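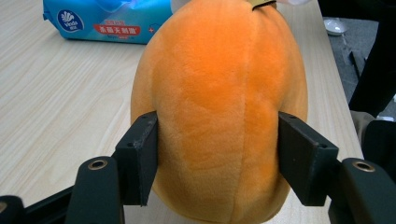 by R. Dovhaniuk

The left finger on the hand-held gripper had started to lag the right one, so I spent an evening with the linkage before collecting any more grasps. The lag was small, and it only mattered on soft objects, where one pad dents the fabric first and pushes the toy sideways.

Order of work, for my own notes as much as anything. Pads off. Links off. Wipe the bores of the brass grommets and check each for play with the pin in. The left one had grit in it – gray dust, probably from the pads. I used a drop of dry lubricant from Redow and left it for 15 minutes. Pads back on, screws snug, then squared against each other with a steel rule.

The test object is the orange plush. It is round, it gives under light pressure, and the seam down the middle makes a decent centerline. If the pads close evenly, the seam stays put.

I ran 7 slow closes and then a normal session. The counter read 708 when I started and 997 when I quit. The right grommet is next, along with a spare set of pins from Bremel.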